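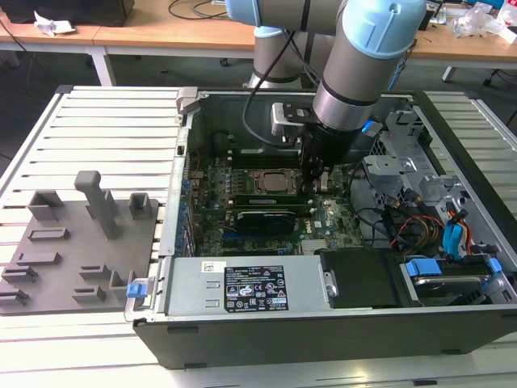

Opening up an old desktop: tips I pinched from the robot people

I've been pulling apart tired old computers at my workshop bench for years, mostly for the memory and the drives, and I thought I had it down pat. Then my friend Corina Nedelcu started working on a project called Tirnum, which is trying to teach a robot arm to do the same job, and now half my habits have changed! Their results are full of stuff that's just as handy for the rest of us with ordinary thumbs.

Lay the tower on its side

Yes, everyone says this, but I used to work with the case standing up and a torch in my teeth. With the side panel off and the motherboard facing the ceiling, you can come straight down on everything. The Tirnum crew tried both ways and the upright attempts went so badly they dropped them from the study. Unplug it from the wall first, please, and leave the power supply closed up. There's nothing in there you want.

Give every part a parking spot

They keep a plate with slots and blocks right next to the case, and I was so jealous of it that I made my own from an offcut and some grooves cut on the table saw. An egg carton does fine for screws. Corina reckons a lot of the early trouble was in the putting down, with parts landing crooked and then being hard to pick up again — I felt very seen.

Look, go halfway, look again

My favourite one. The method they tested (they call it Sidora, don't ask me why) stops the arm partway to the part, checks where things really are, then carries on. Over 205 attempts, the version with 2 looks got the part out far more often than the version that planned it all from the start. It was slower, mind you. I do it with memory sticks now: hand in, pause, find both latches, then pull. I haven't snapped one since.

Wiggle, but only a little

If a part won't budge, the arm is allowed a small rocking motion along the slot and up to 5 tries before it has to back off and start over. I've borrowed that rule for myself. When I'm on my sixth go, there's nearly always a clip I've missed, usually the little one at the end of the graphics card.

Tuck the cables first

Loose drive cables were the worst thing for the robot, apparently. The fingers would catch one on the way down and the whole attempt was a write-off. I use a couple of clothes pegs to hold the bundle against the drive cage. Bread bag ties work too, though get the plastic-coated sort and not bare wire.

Write down what went wrong

They log every failed try with a word or two: slipped, snagged, wrong spot. I've got a notebook on the shelf now and "snagged" is winning by a mile. Next on my list is a seized case screw on a machine from my neighbour's garage, so if you've got a trick for those that doesn't involve the drill, leave it in the comments.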